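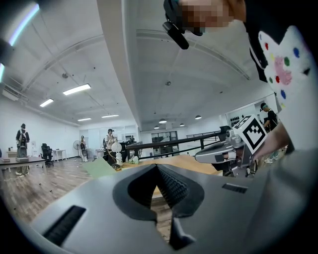

5 February 2021
Bench notes, upstairs workspace, Majimbun

Aim for the session: settle the layout of the wooden table before the Trenero block of paper and tray work starts. Katia and Syahrul present, Abdelkrim for the first part.

Green board stays. It protects the top and gives a consistent colour behind pale items. Tried it square to the room, then at an angle. Angled is easier to work at because the table edge is curved and a square board leaves an awkward wedge on the near side. Position marked with pencil ticks, to be replaced with tape.

Small items left at the back of the table tend to migrate toward the railing. New rule: nothing loose goes within 15 cm of the back edge. Scrap goes in the bin at the end of each run, crumpled or flat. 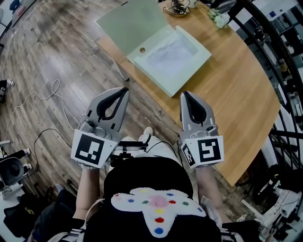
Tray goes on the board, never on bare wood. The inside is getting grey and smudged. Dry cloth lifted very little. Hidayah suggests isopropyl on a corner first – will try that before ordering another from Kimivar.

Setup time from bare table to ready was 163 seconds, reset between runs 42. Most of the reset goes on getting the tray back to the same angle. A second set of ticks should help.

Floor: two planks near the table creak underfoot. Reported to Thandeka, no date yet.

To do: tape for board corners, cloths, relabel the storage tubs by colour.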